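Keloment Two-Handed Cloth Set

README, last touched 12/31/24

Hello, and thanks for stopping by! Keloment is a small comparison set we put together to try out two finger designs on hand-held grippers, mostly on soft things like towels, covers and small blankets. It started as a side job in July and grew well past what we had planned (these things do).

What you get

There are 523 episodes, all of them done with two grippers at once, one in each hand. Of those, 264 use the Avram fingers, and the rest use the older Bruvimum fingers. Each episode has its own folder with video from the wrist cameras, the finger opening over time, and a short text note typed in by whoever was holding the grippers. Some 4,000 still frames are packed separately, for people who only want to look at grasps and would like to skip the big download.

Known trouble

The left opening signal lags a little in the early Bruvimum folders. We left it alone, so please line it up yourself before you train on it.

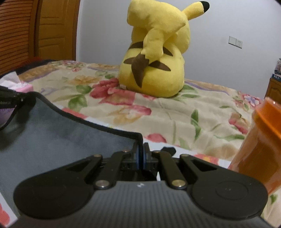
Corner grasps are what we cared about most, and they are where the two finger designs feel most different in the hand. A thick edge is a good test for this, like the black binding on the bluish-gray piece held by a corner in each gripper, with the middle of its top edge sagging between them. We tag a hold like that as "two_corner" in the notes, and a slack top edge is fine under that tag.

Questions and fixes are very welcome. Write to Kwaku Agbenyega at Gridmont, and please put the folder name in your message.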